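## 3. Tabletop sorting: materials and layout

Jingyi Xu and Digby Prendergast

The task covers clearing a shared craft table at Hultgate. Items were grouped by how they hold their shape. Rigid items (blocks, pens, sticks) went in group A, paper in group B and cloth in group C. Group C took the most work, as a cloth has no fixed outline and its footprint depends on how it was last put down.

Each layout was run 17 times. The cloth was laid near the middle, small items close to it, and blocks and paper along the far side — the same zones in every run. 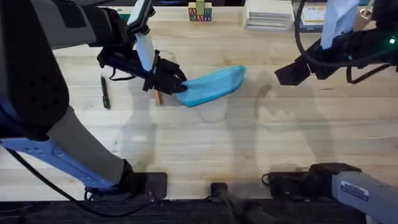 Footprint was measured along the longest axis only, to the nearest 2 mm. Folds that turned under the lower edge were not opened before measuring. Any reading over 300 mm was taken a second time by Pak-hei Kwok, and both values are in the appendix.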